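Leclerc Street Shop, Annual Walkthrough
Items checked, result, comments

Date of walkthrough: July 19, 2022
Building: former Hirnard dairy, ground floor and loading dock
Next walkthrough due: November, for heating only

Results are OK, FIX, or WATCH. WATCH means it was fine when I looked and I did not enjoy looking.

ENTRANCE AND EXITS

1. Front door opens fully from inside without a key. OK
It also opens fully from outside without a key if you lean on it. See item 3.

2. Rear door clear for its full width. FIX
Three bicycles and a bag of ice melt. It is July. The ice melt goes in the Sternard cabinet, bottom shelf, where the label for it already is. The bicycles go outside at the rack, which was put in at the request of the people who own the bicycles.

3. Locks and strike plates. FIX
Front strike plate has worked loose again. Longer screws this time. The ones in there now would struggle to hold up a calendar.

4. Exit signs lit, both. OK
Test button held for the count on each. The rear one hums. Humming is permitted.

5. Path to exits marked on floor. WATCH
Yellow tape is lifting by the bandsaw and has collected enough sawdust underneath to count as a ramp. Re-tape before anybody catches a toe on it.

FIRE

6. Extinguishers present, charged, tagged. FIX
Finishing room and dock are fine. The one by the office has a needle in the green and a tag that ran out last November. The extinguisher may well work. The insurance company is interested in the tag.

7. Extinguishers visible from where you would be standing when you needed one. WATCH
The dock unit is behind the coat hooks. In summer there are no coats and it's a lovely view. Move the hooks before winter.

8. Oily rag can, lid closed, emptied. FIX
Lid was propped open with a rag. Emptied by me. Stain rags heat up on their own as they dry, and the can only helps if the lid is down. I have written this on the can, on the wall over the can, and now here.

9. Finishes stored in the metal cabinet. OK
First year this has passed. One quart of Grunness spar varnish had welded itself to the shelf and has been left there as part of the structure.

10. Smoke detectors. OK
All sounded. The one in the hallway sounded for quite a while after I was done with it.

ELECTRICAL

11. Panel accessible, three feet clear in front. FIX
There was a workbench in front of it. A small one, but it had a vise on it and the vise had a project in it. Moved. If your stool is missing a leg, the leg is on the dock.

12. Breakers labeled. WATCH
Labeled, yes. "Big saw," "other saw," and "NOT THIS ONE" are labels. I traced "NOT THIS ONE" to the bathroom fan and have relabeled it. The rest will be done with the power off some evening.

13. Extension cords not used as permanent wiring. FIX
The orange cord to the coffee maker has been there so long it has been painted over. Needs an outlet. Quote from the electrician is $245, and we have spent more than that on coffee.

14. GFCI outlets trip and reset. OK
All of them, including the one at the sink that took two tries last year.

15. Cord condition, hand tools. WATCH
Two sanders wrapped in electrical tape near the plug. One is tape over a nick and can wait for a new cord. The other was tape over tape and has been retired.

MACHINES

16. Guards in place on table saw. OK
On, adjusted, and used, judging by the scratches.

17. Emergency stops reachable and working. OK
Every one pressed. The jointer stop has to be hit like you mean it.

18. Push sticks at each saw. WATCH
Present. One has been cut down so many times that it is now a push stub. Thrown out. They cost nothing and there's a pattern hanging on the wall. Please make some.

19. Bandsaw tension and blade condition. OK
New blade since last time. The old one was hanging on the nail for new blades. It has been cut up and binned.

20. Dust collector bags and hoses. FIX
Bag was full to the neck. Airflow at the planer was about what you'd get from a polite cough. Empty it at two thirds, not when it begins to look pregnant. There is a split in the hose behind the planer, patched with foil tape for now.

21. Drill press chuck key not left in chuck. FIX
It was left in the chuck. It now has a spring on it and cannot be left in the chuck. I look forward to seeing how it's done.

LUMBER AND STORAGE

22. Wall racks secure, nothing leaning. WATCH
Racks are bolted to studs and rated at 600 pounds an arm according to the plate. Nobody's walnut weighs that much, but the top arm was getting close. Heavy boards go low. Long boards go on the rack, and "I'm only here for an hour" is not a rack.

23. Boards left out are labeled and flat. WATCH
Blank stock left out overnight needs tape on it with initials and a date. Maple without a name on it will be treated as a gift to the shop, and the shop has been wanting a new bench top.

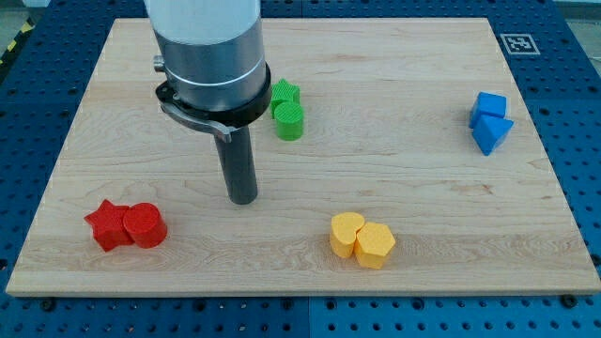

24. Offcut bin below the line. FIX
The line was drawn on the bin two years ago in thick marker. I had to dig to find it. Anything shorter than your hand is firewood, whatever you were planning to make out of it. Take a box home or let it go.

25. Ladder condition. OK
Feet good, spreaders lock. The top step still says not to stand on it and still has footprints.

FIRST AID AND PROTECTION

26. First aid kit stocked. FIX
Plenty of eye wash, plenty of slings, no bandages at all in the size everyone uses. Restocked with the large box. Using the last one obliges you to tell someone, and the empty carton put back in the kit does not count as telling someone.

27. Eyewash station flushes clear. OK
After a moment. Now on the list to be run weekly, with a sheet to initial.

28. Safety glasses available for visitors. OK
Available, and so scratched that the visitor is protected from seeing anything. Ordering a dozen.

29. Hearing protection. OK
Earmuffs wiped down. Foam plugs are single use, and the jar was moved away from the candy jar, which it closely resembled.

BUILDING

30. Roof and ceiling, signs of leaks. WATCH
Stain over the clamp rack has grown a second lobe. The landlord's roofer said $3,000 and the landlord said he'd think about it. Bucket in position. Clamps moved over a bit.

31. Lighting at benches and machines. FIX
7 tubes out, most of them at the back. The flickering one over the lathe comes first, as flicker can make a spinning thing look like it's standing still.

32. Dock plate and steps. WATCH
Third step has a soft edge. Sprayed orange. Paint is not a repair, but it does get people to look down.

33. Bathroom. OK
Fan works. See item 12.

COMMENTS

Better than last year, when I stopped writing at item 19 and went to buy an extinguisher. Items 6, 8, and 11 are done or will be by the end of the week. Item 13 needs money. Everything else marked FIX needs somebody with a free evening and a screwdriver, and the sign-up sheet is on the office door under the pizza menu.

If you disagree with a result, write it in the margin of the posted copy. Last year's margins were mostly about the coffee maker.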